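"I do not want to make the table of your dreams"

8 min read
Print | Email
80 shares

Tùng Lưu asked me to come at seven in the morning, before the dust extractor is switched on, and he apologised for the hour two times on the phone. His workshop, Hundero, stands behind a tyre shop in the west of Melbourne, at the end of a lane where the delivery drivers always miss the gate. I also missed it. When I finally arrived he had made tea in a steel pot and put out two plastic stools, the low kind that one sees on the footpath in Saigon.

He makes dining tables. He has made almost 200 of them, and before that he was a tram mechanic, and before that, for a short time, a student of accounting. "My mother still says that I am between jobs," he told me.

I wanted to speak with him about a thing which I heard from several people in his trade: that customers have become more difficult to satisfy, although they know more about timber than before. He agreed with the second part only.

"They know the names," he said. "They come in and say Tasmanian oak, mountain ash, spotted gum. They have looked at the phone the whole night. But to know the name is one thing. I ask them, who is washing the dishes in your house? Who has homework at the table? Do you put the hot pot down with a mat or without a mat? And the husband says with a mat, and the wife looks at him."

These questions are printed on a sheet of paper which he gives to every customer at the first meeting. Some are offended by it. One couple left, he said, after the question about how often they really have guests. He has kept the question.

Hundero sells two designs. The Garnach is long and has a heavy trestle underneath, and it was the first table he designed himself. The Bach is smaller, with round legs that can be taken off for moving house. Many people suppose that the second one has its name from the composer. Tùng let them suppose it for some years, but he told me that he took the word from New Zealand, where it means a small holiday house, and that he learned it from a fishing magazine in the waiting room of his dentist.

I asked why only two. He poured more tea before he answered.

"When I started I said yes to everything. Oval, hexagon, a table with a fish tank. I am serious, a fish tank. I lost money on each one and also I lost sleep. I do not want to make the table of your dreams. In a dream you do not have to carry it up the stairs."

The price was a subject he was happy to discuss, which is unusual. He takes a deposit of $1,000, and he does not begin to cut before it is paid. In his first years he did not ask for any deposit, and he was left with a finished table that did not fit through the door of his own house. It stayed in the workshop, and he ate his lunch on it until a neighbour bought it.

The largest order he ever received came from a restaurant, Brava, that wanted all its tables in a very light colour. He tried to talk them out of it. Pale timber in a place that serves red wine and beetroot seemed to him a mistake, and he said this in writing so that it could be found later.

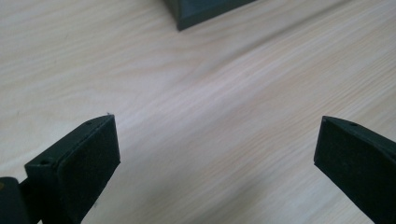 Pale timber with fine grain.

The owner did not change her mind, and he is glad now. "She was right and I was wrong. On the dark table you do not see the stain, so you do not wipe. On the light table you see it at once and you wipe at once. After one year I went there to eat, and I put my head down to look along the top, like this." He laid his cheek almost on his knee to show me. "The waiter asked if I was feeling unwell."

Finishing is the part of the work about which he speaks with the most feeling, and I must confess that I did not follow all of it. He begins with 80 grit paper and goes finer from there, and between the steps he wets the surface to raise the fibres, lets it dry, and sands again. He uses hardwax oil. He has tried polyurethane, and he admits that it is stronger, but he dislikes how it looks when it is finally broken. "Oil you can repair on the kitchen floor with an old T-shirt. With the other one you must call me, and I am booked until December."

There is one more person at Hundero, Thịnh Mai, who came as an apprentice and now does most of the joinery. She arrived on her bicycle while we were talking and listened for a moment with her helmet on.

"He is telling you about the oil," she said.

I asked her the same question about the customers. Her view was harder than his. She thinks that people want a table to look old on the first day but then they are angry when it becomes old by itself. She has answered e-mails about a ring from a cup that was written in the tone of a road accident. Her standard reply is one paragraph long and says how to rub it out. If the person writes a second time, she goes there after work and does it herself, and she charges for the petrol.

"Children are not the problem," she added. "People always say, we have kids, we need something tough. It is the laptop. Everybody is dragging the laptop."

Tùng disagreed. In his opinion it is pot plants. They argued this for some minutes, partly in Vietnamese, and I had the impression it was not the first time.

Before I left I asked what table he has at home. He was a little embarrassed. It is a folding one, with metal legs, which he bought at a garage sale when his daughter was born. They have talked about replacing it. His wife filled out the sheet of paper with the questions, as a joke, and he read her answers and told her that she needed to think more about the stairs.

By then it was past eight, and Thịnh had her hand on the switch of the extractor. He walked me to the gate and explained how to turn the car around without touching the tyres which the neighbour stacks there. I followed his directions, and I touched the tyres.

Print | Email
8 comments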